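Database working group, minutes, December

Present: six, with two more on the line from the Nedance office. Started at 2:00 p.m. Last month's minutes were accepted after "agreed" was changed to "discussed" under the backup item.

1. Splitting the Orders table

Bedoya's proposal is to split Orders into 4 smaller tables. They say reports will run faster. The group asked how much faster and on what data, and the answer was a test copy holding 400 rows. Several people pointed out that anything runs fast on 400 rows. The slow report has never been run with an index on the ship date column, which would take an afternoon to try.

Action: add the index on the test server and time the report before any more talk of splitting.

2. Dates stored as text

Still there. The import from Sirnatness writes dates in at least two formats, and sorting by date puts October ahead of February. Bedoya suggested fixing it in the report. The group did not like this, as the next report will need the same fix.

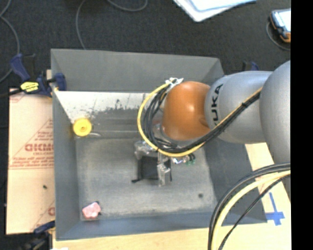 A proper date column will be added next to the old one and filled by script. Rows the script can't read go into a separate table for someone to look at by hand. The old column stays until the totals match. One member doubts they ever will.

3. Unell sync tool

The demo was smooth and used Unell's own data. Questions about what happens when both sides change the same row got "the tool handles that." No one could say how. The license price covers 8 connections, and we would be over that on the first morning.

Action: get the conflict rules in writing. No trial until then.

4. Other business

Nulls in the discount column: does blank mean zero or unknown? Sales says both. Carried over, again.

Closed at 3:10 p.m.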